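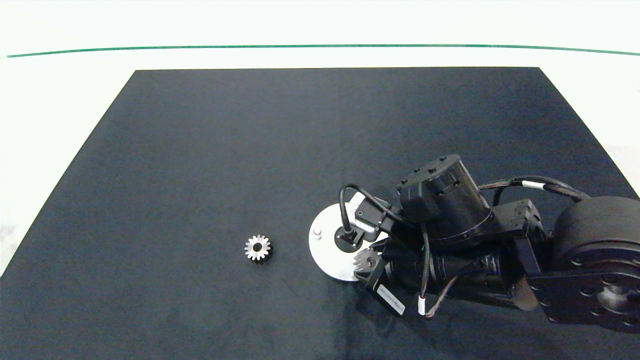

Gravska planet gear set, item 2878

By Elie Tannous
August
4 min read

Back in stock. Small metal spur gears plus the white three-pin plate they go on. Same parts as last time, same price, 52 dollars for the set. If you've ordered before and just want more, skip down to ordering.

What you get

Three small spur gears, metal, fine teeth, plain bore straight through. One round white plate with a big hole in the middle and three short pins standing up around it. One gear per pin. That's the set. Small bag of spare gears available seperately, see further down.

No ring gear. No sun gear. No housing. We get asked every week. The ring and sun are in the Skinedetti range, different page, and you need to pick the pair that suits your ratio anyway.

The gears

Fine pitch so the teeth are easy to nick if you throw them in a drawer with screwdrivers. Keep them in the bag until you need them. They do arrive with a trace of oil on them, wipe it off if you're using a dry grease, leave it if you aren't.

Both faces are the same. No hub on one side, no step, doesn't matter which way up it goes on the pin. Earlier batches from Espinoza had a shoulder on one face and people still write in asking which side faces down. On these, either.

Fit on the pin is a slip fit. Should drop on under its own weight and spin with a fingertip. If one is tight, look in the bore for a burr before you do anything else. A twist of fine paper on a toothpick, a few turns, blow it out, try again. Don't press it on. Don't tap it on. A pin that's been leaned over never runs true again and we can't replace a plate for that.

The plate

Flat, round, white. The center hole is open so the sun gear or its shaft can come up through from underneath. Goes down flat side to the bench, pins up.

Check the pins first. Straight, no wobble at the root. Run a nail round the base of each one. If you feel a loose pin or a crack send it back, we'll swap it, no argument.

Plate is sold on its own as well, for people who already have a drawer of gears. Same pins, same spacing.

Fitting

Put something dark and slightly grippy on the bench. Gears this size vanish on a pale tabletop and they roll. I use a big dark mat and keep everything off it except the parts I'm working on.

Lay the plate down, pins up. Gears out beside it, spread apart so you can pick each one up without knocking the next.

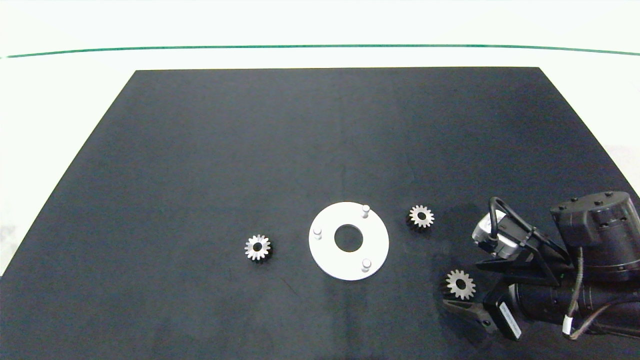

White plate, pins up, with three gears laid out around it.

First gear on. Spin it. Second. Spin it. Third, same. They shouldn't touch each other at any point, they only mesh with the sun and the ring. If two of them are rubbing you've got a gear from some other set mixed in, check the bag.

Then the sun down the middle. Turn it slowly by hand and it should pick up all three. Usually one won't line up on the first go. Lift that one, turn it half a tooth, drop it back. Ring goes over last.

Thin grease only, very little. The thick stuff makes it feel smooth on the bench and then drags once it's cold in the shop.

What people use it for

Small reduction drives, classroom gearbox builds, display models, practice assemblies for new starters. A lot go to schools. Not for anything that carries a person or lifts a load over one, please.

It is also just a decent thing to learn on. You can see every part of it working and it comes apart again with no tools.

Spares and packs

Spare gears, bag of 12. Enough for 4 plates. All from one batch so they match each other, which is worth having if you're building several.

Plate only, single.

Full set, plate and three gears, 2878.

We don't split the bag of gears any more. Sorry. Took too long to count out and the postage was more than the gear.

Grindska trays fit these well if you want somewhere to keep them. The shallow one with the lid. The deep one lets them pile up and you're back to nicked teeth.

Ordering

Item number in the order form, quantity, done. Orders in before noon go the same day. Anything after that goes next morning. Tuesday is stock day so the phone might ring out, email instead and I'll get to it in the afternoon.

Returns fine if the gears haven't been run. Once there's grease in the teeth they're yours.

Drawing for the plate with the pin spacing on it is on request, ask for the 2878 drawing, not the old one, the old one has the wrong pin hieght on it. If you've still got a printout of that pinned up somewhere, bin it.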